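3.2 Storage bins and item placement

Small returned goods at the Giltedside depot are held in open metal bins until they are sorted. The bins have been in service for several years and were not repainted for the study. Wear on the inner surfaces was recorded before the first session, as scuffed metal can be hard to tell apart from gray or metallic goods when a bin is checked by eye.

Each bin was filled by one of two authors (Chuang or Chow) from a pool of 90 items. Six items were drawn per session in the main series and fewer in the pilot series. Items were lowered in by hand and left where they settled. No item was turned to show its label or its widest face.

We use three terms for the resulting layouts. A layout is "spread" if no two items touch, "grouped" if the items lie mainly in one half of the bin, and "stacked" if at least one item rests on another. The last two can apply together, as in Figure 4, where a blue box lies across a dark teal object on the left side of the bin and most of the right half of the floor is clear. Stacked layouts were scored separately, with the lower item marked as partly covered. 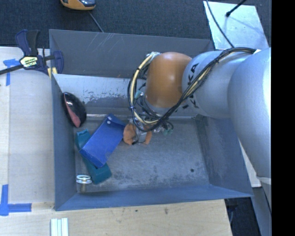
Figure 4. Grouped and stacked layout in a worn gray metal bin. The glossy black item leans against the left wall.

3.3 Scoring of covered items

Coverage was scored from 0 to 100 by both raters working apart. Scores that differed by more than 19 points were discussed and replaced with an agreed value.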